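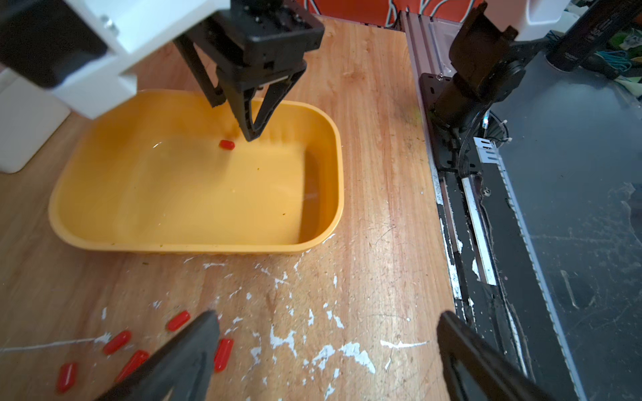 Two robot grippers, a tub of water and six small red pieces.

Can Robots Do the Chores Yet?
By Themba Nel
October 2018
Print | E-mail

Some chores, yes. Most, no.

A gripper is a robot's hand. This kind has two stiff fingers that open and close. To lift a small piece out of water, the robot must find it, lower the fingers on both sides and squeeze. Water bends light, so the piece can seem to be in a slightly different place. Smooth pieces can also slip.

At the Surmont workshop, Baptiste Picard gives each robot 30 tries at a new job. A robot may pass with one shape and fail with the next. Washing dishes means handling many shapes, all wet.

Print this page | E-mail to a friend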